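Dreva: Household Appliance Energy Readings

Data card, version 2
Maintainer: Dexter Gatchalian
Distributed by: Gemham

Summary

Dreva is a set of plug-level power readings from 16 homes in the Ayala and Tudum buildings. Each home was metered for 19 weeks. The readings are meant for load disaggregation, tariff modeling and teaching. Version 2 replaces version 1, which had clock drift in the Tudum files and should no longer be used.

Contents

readings/ - one CSV per home per week
appliances.csv - appliance type, mounting, year bought, meter ID
homes.csv - floor area, number of residents, tariff code
gaps.csv - start and end of every outage longer than one minute

Timestamps are local standard time with no daylight saving shift. Power is in watts, voltage in volts. Missing values are empty fields, never zero. 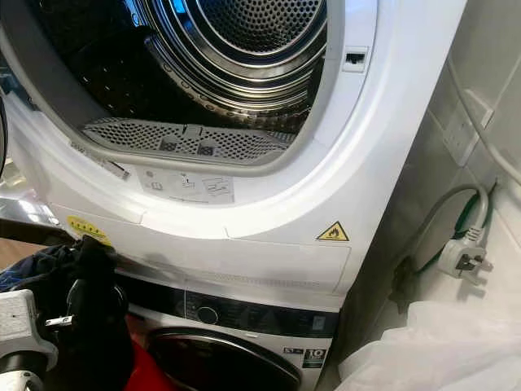 Laundry loads make up the largest share of the labeled events. Washer and dryer are metered on separate plugs even where they share a wall outlet, and each has its own row in appliances.csv. The mounting field takes the values "side", "stacked" or "single"; a front-loading dryer set directly above a front-loading washer, as in the photo, is coded "stacked" on both rows. The lint_cover field records whether the filter sits in the lower rim of the door opening, as it does on this dryer, or elsewhere. It was added at the request of users studying airflow and is blank for nine appliances.

Event labels

An event starts when power stays above the appliance threshold for 30 seconds and ends when it stays below for five minutes. The dryer threshold is 800 W. Heat pump models seldom reach that figure and have a separate threshold column, so check it before filtering. Anti-crease tumbling after the main cycle is labeled "tail" and is not part of the event length.

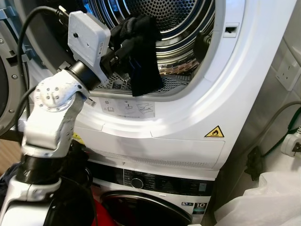
Labels were made by script and then checked by hand for one week per home. Disagreements were settled in favor of the hand label. The script is in tools/label.py and needs only the standard library.

Known issues

- Home 7 has no voltage column before week 4.
- Two meters in Ayala report in steps of 5 W.
- Files for week 11 stop on Wednesday in all Tudum homes - network outage, logged in gaps.csv.
- Resident counts were collected once, at the start, and were not updated.

License and contact

Free for research and teaching with attribution. Redistribution of modified files requires a new name. Send corrections to the maintainer with the home number and week.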